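Looking After a Fan Collection at Home: Tips From a House Full of Posters

By Odette Royer

I have been collecting celebrity stuff since I was old enough to cut a picture out of a magazine (badly, with pinking shears). My running list now stands at 2835 items, and 787 of those are magazines, mostly gossip weeklies and TV guides with somebody I adored on the cover. The rest is posters, ticket stubs, signed photos, tour shirts, fan club letters and one cardboard standee from the last season of Grirkitum who lives behind the bathroom door and has scared every guest I have ever had.

People write to me asking how to keep this kind of thing nice without turning the house into a museum. These are the tips I use, in no special order.

Magazines

Stand them up if you have proper magazine files, lay them flat if you don't. What you want to avoid is the half-slump, where a loose row leans over and every spine takes on a curve. I keep my flat stacks to 20 copies and turn every other one around so the spines alternate. The stack stays level that way and doesn't slide off the shelf when you pull out the one you want.

Take out the subscription cards and perfume strips. Oh, the perfume strips! I opened a box from an estate sale last October and the whole hallway smelled like a department store for a week. If a magazine already reeks, stand it open like a fan in a big lidded tub with an open dish of baking soda in the bottom. Don't let the soda touch the paper. Check after a few days, and give it longer if you need to.

Rusty staples can be lifted out from the center fold with a dull butter knife. Bend the legs straight first, then ease the staple out from the outside. I don't put new ones in. The pages stay put fine inside a sleeve.

Price stickers: warm them with a hair dryer on low, wait a moment, and peel from a corner with a fingernail, slowly, keeping the sticker folded back on itself. If the cover starts to lift, stop and warm it again. Never use sticker remover on uncoated paper. It leaves an oily window you can read through.

Posters

I love a poster on a wall and I refuse to keep them all in tubes. But the first Metness tour poster I ever owned went up with tape, in a south-facing bedroom, and by the end of high school the singer's red jacket was the color of weak tea. So now I rotate. Three months up, then into the folder, and something else gets a turn. It makes the room feel new, too, and it costs nothing.

To flatten a rolled poster, unroll it face down on a clean sheet on top of a table, cover it with another clean sheet, and lay big books over the whole thing, starting at one end. Leave it a week. Rolling it backwards is faster and I have creased two that way, so I've given it up.

Old putty on the back comes off with more putty. Press a fresh warm ball on it, roll, lift, repeat. It is strangely satisfying. The greasy mark that stays behind won't come out, at least I have never managed it, but a square of acid-free paper over it will keep it from printing through onto the next poster in the pile.

Cheap frames are fine! Just put a mat or a few thin spacers in so the paper doesn't rest right on the glass. And wipe the glass with a damp cloth you have sprayed, away from the frame. Sprayed straight on, the cleaner runs down and wicks in at the bottom edge.

Ticket stubs

Thermal tickets (the shiny kind, from any box office that prints while you wait) will fade whatever you do. Scan them or photograph them the night you get home. I have a whole row of stubs from the old Bandemach theater that are now blank little rectangles, and the only reason I know what they were is that I wrote the show on the back in pencil.

Keep them away from:
the kitchen
the car
anything with a vinyl smell
hand lotion

No laminating, please. The heat turns a thermal ticket black from edge to edge in the time it takes to say "oh no."

Baseball card pages hold most stubs well, and the nine-pocket ones with a side opening are easier on long stubs than the top-loading ones. I put the setlist or a clipping of the review behind the stub in the same pocket.

Signed things

Let a fresh signature alone. Marker on glossy paper can feel set and still smear for hours, so carry a stiff folder and don't close it tight until you are home. For pens, I take a blue permanent marker for light photos and a silver paint pen for dark ones, and I test both on the way there — a paint pen that hasn't been shaken will blob right across a face. Ask me about my Grirkitum cast photo. Or rather, don't.

If you have the letter or envelope a signed photo came in, keep it with the photo, together in one sleeve. Write down where and when you got it. You think you will remember the whole line of people outside the stage door, and then ten years go by and you can't even say which city.

Hang signed pieces in the darkest room you still enjoy. My best one is in the upstairs hall, opposite the linen closet, and I say hello to it every time I fetch a towel.

Tour shirts

Wash inside out, cold, gentle, with the dark clothes. Dry on a rack. That takes care of nearly everything. For cracked prints, lay a sheet of baking parchment over the design and press with a warm dry iron for a few seconds, then let it cool fully before you peel the parchment off. It won't bring back what has flaked away, but it settles the edges down.

Fold shirts with the print on the outside and a sheet of tissue between layers. Print against print will stick in a hot attic. Better yet, don't use the attic at all. Under the bed is a wonderful spot, and a flat rolling box there will take some 25 shirts if you fold them small.

For yellow underarms on a white shirt, soak in cool water with oxygen bleach overnight. Keep chlorine bleach well away from any print.

Keeping a list

Mine started in a spiral notebook and is now a plain spreadsheet: number, what it is, who is in it, where it lives. The last column is the one I use most. Every box has a letter on the short end, written big, and "Box F" in the list means I can put my hands on the Awan fan club newsletters at eleven at night when a friend calls to settle an argument about who dated whom.

Do the list in small bites. One box with the TV on is a nice evening. I tried to do the whole spare room in a weekend once and ended up sitting on the floor reading old horoscopes.

Pencil only on the backs of things, soft, and close to an edge. Ballpoint dents right through to the front.

Letting some go

Duplicates, mostly. I keep the better copy and put the other in a swap box by the front door, and visitors are very welcome to dig. Torn or water-stained magazines I cut up for birthday cards (everyone I know has had a card with a soap star on it, and everyone claims to like them). If you are mailing a poster to another fan, use a tube that is wider than you think you need, wrap the poster in tissue, and stuff both ends with crumpled paper so it can't shuttle back and forth.

Next up I'll be trying to get a coffee ring off a record sleeve — if you have a method that works on matte cardboard, please send it in!
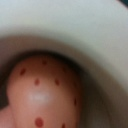 Small dark red spots on a smooth, peachy curve, very close up.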